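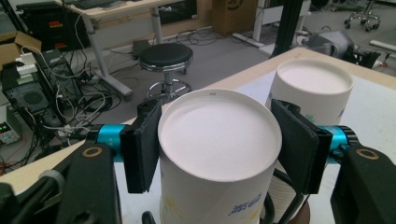
Domestic chore automation is the branch of robotics that tries to hand over the small, everyday jobs of a home or workshop, such as clearing a table, stacking cups, folding towels or sorting screws into trays, to a machine. It is an old hope and a much-loved one, and the short answer to whether it has arrived is that it has in places, for certain jobs, and usually with somebody standing close by.

Difficulty of light objects

People new to the subject often expect heavy lifting to be the hard part, but factories settled much of that long ago with parts that are stiff, identical and always in the same spot. A paper cup is a good deal more awkward. Squeezed too firmly it buckles, held too loosely it slides, and a neighbouring cup is easily knocked over on the way in. Many grippers therefore have soft pads on two flat fingers, which spread the pressure and forgive a slightly crooked approach.

Teaching by demonstration

A common way of teaching such jobs is to have a person do them many times over with a hand-held gripper, so that the machine can learn from the recorded movements. Zineb Abdelaziz and Abhishek Yadav used this method in their Karnthorpe study, which gathered 2,000 demonstrations of table clearing and kept 1,783 of them after checking. Their robot coped nicely with cups standing apart, and rather less nicely with cups that had been pushed together or tipped on their sides.

Use in homes and workshops

Robot vacuum cleaners and lawnmowers are widely sold, though each does a single job. On the shop floor, the packing room at Nutivdale ran a two-fingered arm for 15 weeks on light cartons, and Ourania Dimitriou, who wrote up the trial, found that staff were fond of it but still stepped in on most shifts. General tidying, with its odd socks and half-full mugs, remains largely a matter for research.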